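FOR RELEASE 13th September

JOLTONWOOD TENANTS' GROUP QUESTIONS "FRESH WITHIN REACH" CLAIMS, PUBLISHES ITS OWN PRICE CHECK

JOLTONWOOD – The Joltonwood Tenants' Group today released the results of a price check carried out at the two Plenside grocery stores that serve the east side of town. The group says the results do not match what residents have been told since spring by the chain and by its marketing agency, Cluvivum.

Plenside's "Fresh Within Reach" campaign promises that shoppers on a tight budget can fill a basket with fruit and vegetables at "everyday low prices." The slogan is on bus shelters, on the side of the delivery vans and on a banner over the Hakim Street entrance. The campaign leaflet says prices were cut on 200 items.

The group asked for the list of those items in writing. It got a second copy of the leaflet.

"I would love for this to be true, and I shop there twice a week," said Yara Dabbas, who coordinated the price check. "But if you cut the price of something, there was an old price and there is a new price, and you should be able to show me both. We asked politely. We asked again. What we have is a slogan and a drawing of a carrot."

With no list to work from, members made their own. They picked 32 kinds of fresh produce, wrote down the shelf price at both stores before the campaign began, and went back to the same shelves this month. Twelve had gone down. The rest had stayed where they were or gone up, including onions, cabbage and loose potatoes. Several of the cuts were on items sold only in large packs, a poor deal for anyone living alone. 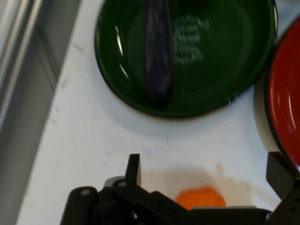 The group is also asking what Plenside means by "fresh." The word appears on nearly every page of the leaflet and is not explained on any of them. Store staff told members that it covers anything sold in the produce section, regardless of when it was picked or how long it was in storage. Shoppers are left to judge by eye, and looks only go so far. A dark purple eggplant shape with a bit of shine on it, set in a glossy green bowl, looks good enough to cook tonight, and looking at it tells you nothing about the week it was picked or what it cost last winter. Members want a packing date on the shelf label for all loose produce. Plenside has said this would be "confusing for customers." The group points out that customers already manage dates on milk, eggs and bread.

Elie Sabbagh, who lives across from the Hakim Street store and kept the price sheets, said he started out willing to be convinced.

"Some things are cheaper, and I wrote those down too," Sabbagh said. "Bell peppers are cheaper. Fine, thank you for the peppers. I don't see how you get from there to a banner that size."

Plenside's own survey, quoted in the leaflet, drew 2,895 responses and found that most shoppers "feel they are saving." The group notes that the survey was offered only to loyalty card holders, who received a coupon for filling it in. It did not ask what people paid. The group has requested the full set of questions and was told by Cluvivum that these are "not a public document."

The group is not calling for a boycott. For many residents without a car there is no other store to go to. It is asking Plenside to do the following before the campaign is renewed:

Publish the full list of reduced items, with the price before and after.
Put packing dates on shelf labels for loose produce.
Offer the same reductions on single items as on large packs.
Release the survey questions.

The complete price sheets, with both sets of figures for each store, can be read at the Joltonwood library information desk during opening hours. Copies have been sent to Plenside's regional office. Anyone who thinks a price was written down wrong is invited to bring a receipt, and the sheet will be corrected.

Press contact: Yara Dabbas, Joltonwood Tenants' Group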